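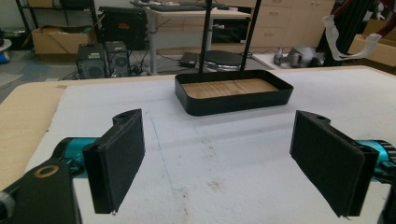

Minutes, Irstead Workroom Users' Meeting
Thursday, March 6, 2025
By Nilmini Siriwardena

Print this page | E-mail this page

Present: Nilmini Siriwardena (minutes), Kieran Treloar (chair), four other users.
Apologies: none received.

1. Last minutes
Agreed with one correction. The Musari order was for 52 sheets of card and should not have been entered under foam.

2. Table covering
Kieran asked if the white foam on the wooden table should be replaced. It has pen lines and a few smudges on it. Two users still work from the lines and asked to keep it. Agreed to leave the foam down until the end of March. Anyone drawing new lines is to use blue pen and tell Kieran first.

3. Trays
The shallow black tray with the wood-grain bottom is to stay on the table. Trays from other rooms go back to the Navarro cupboard at the end of the day. Nilmini to label the shelf.

4. Floor
Discussion of computers and cables kept on the floor. Kieran would like the cables tied back before the floor is cleaned. Moving the computers onto a shelf was raised, with a price of $243 from Trelholm. The budget left is $200. Kieran to ask for a lower price. No decision.

5. Any other business
The door to room 2 sticks. Reported again.

Next meeting: date to be set by e-mail.

We use cookies to improve your visit. By continuing to use this site you accept our cookie policy.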